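Heating oil buying group: frequently asked questions

Who runs the group?
The Steltby group is run by Alper Gezer and Halvard Westerberg. They collect the orders, ask suppliers for prices and let members know the result. Neither of them sells oil or takes a commission.

How does a group order work?
You tell us how many litres you want. We add the orders together and ask for one price per litre for the whole lot. There are 491 households on the list, though only a part of them order in any one round.

How often do you order?
There are four rounds a year. The June round is usually the quietest and the one before Christmas is the busiest.

What is the smallest order?
500 litres, the same as most suppliers ask for.

Why has the price changed since the last round?
Heating oil follows the price of crude, which is traded in dollars, so the exchange rate matters as well. Refining costs, haulage and the supplier's margin come on top. A fall in crude can take a while to show up in the price you pay.

Can I fix a price for the whole winter?
Not through us. Each round is priced on the morning the order is placed. Opoku offers a fixed-price plan to single customers, and you would need to contact them yourself. 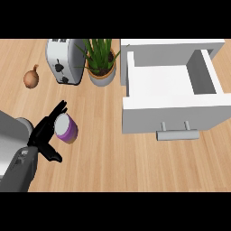 When will my oil arrive?
Within eight working days of the order closing. The driver will ring if the lane is narrow or the tank is hard to reach, so please give a number you answer.

Can I cancel?
Yes, until noon on the closing day. After that your litres are part of the contract and the supplier may charge you.

How do I pay?
Directly to the supplier, by card or bank transfer. We never handle members' money.

Do you supply kerosene and gas oil?
Kerosene only. Check your boiler manual if you are unsure which you use.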